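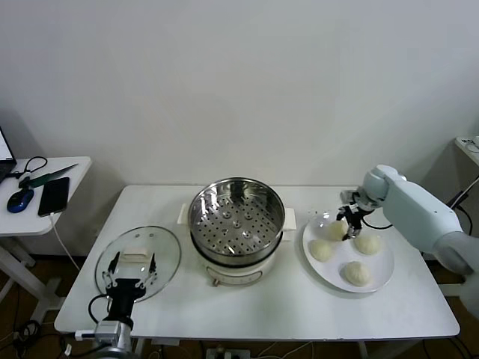 **Can you steam buns straight from the freezer in an electric steamer?**

Frozen buns can go straight in, and I never thaw mine first. Give them a few minutes longer than fresh ones, leave some space between them for puffing up, and keep the lid on while they cook.

## The Dalari electric steamer

I've stocked the Dalari in the shop since June, and it's the one I use at home too (my old bamboo stack has gone to the back of the cupboard, sorry bamboo). It's a white base with a round stainless-steel basket on top and a clear glass lid, and that's your lot. No app, no beeping!

What I like most is the basket. The holes are small, so little dumplings don't sag through them, and it lifts out for washing. I do still put a square of baking paper under each bun, as soft dough will grab hold of any metal given half a chance.

The handles are white and rectangular, one on each side of the base plus another on the lid. Tilt the lid away from you when you take it off, and put it down flat somewhere clear of the plate. Water collects underneath and a dripped-on bun goes gummy on top, which I've learnt the boring way, more than once.

### Buns, veg and the rest

Plain white buns are what I make most. I move them to a big plate as soon as they're done, with a bit of room between them so they don't stick together. Kuldeep Bansal, who buys his flour from me, does fish and greens in his and swears by a slice of ginger in the water. I tried it and couldn't taste the difference, but the kitchen smelled lovely.

Carrots take longer than you'd think. Cut them thin.

### What you get

- Base, steaming basket and glass lid
- Mains lead, 70 cm (a bit short, so check where your socket is)
- Printed booklet with steaming times
- 2 year guarantee

### Looking after it

Empty the water once it's cooled and wipe the base with a damp cloth. Don't put the base in the sink, please. For limescale I pour in 200 ml of white vinegar, leave it for 20 minutes, then rinse and wipe. The basket and lid go in with my normal washing-up.

Spare lids and baskets are sold separately, and the next lot arrives on 27th March. Drop me a line if you'd like one put by.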